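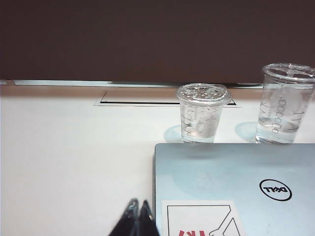 Mesa de pruebas: los dos vasos con agua y el portátil.

Tema: Pinza de repuesto o segunda cámara, ¿qué compro primero?

carrizo31
Tengo 1182 euros hasta septiembre para la celda de cocina. El recambio de dedos de Ukent sale por 110 el par y la cámara cenital de Dai por 600. Manejamos sobre todo plástico transparente: vasos graduados y piezas de procesador de alimentos. ¿Qué pediríais antes?

klaizer
Los dedos. Dos pares como mínimo. Sin cámara cenital se trabaja peor, pero sin dedos se para todo.

taller_norte
No lo veo así. Con plástico transparente la cámara de muñeca se queda corta.
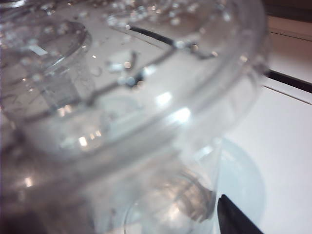

De cerca casi todo son brillos y gotas, y el borde del bol deforma lo que hay detrás. Yo pediría la de Dai ya y un par de dedos con el resto.

klaizer
Una cenital también va a ver brillos. Antes de gastar 600 probaría con luz difusa - eso sale bastante más barato.

carrizo31
La luz la puedo mover, pero no tengo difusor. ¿Plazo de entrega de Ukent?

taller_norte
A mí me tardaron 31 días. Pregunta por Cayetano Arrieta, en el almacén de Hastimdale, y que te confirme existencias por escrito.

carrizo31
Entonces pido dos pares hoy, 220, y dejo la cámara para cuando haya probado un difusor. Me quedan 962.

taller_norte
Guarda algo para el soporte. El de Dai va aparte.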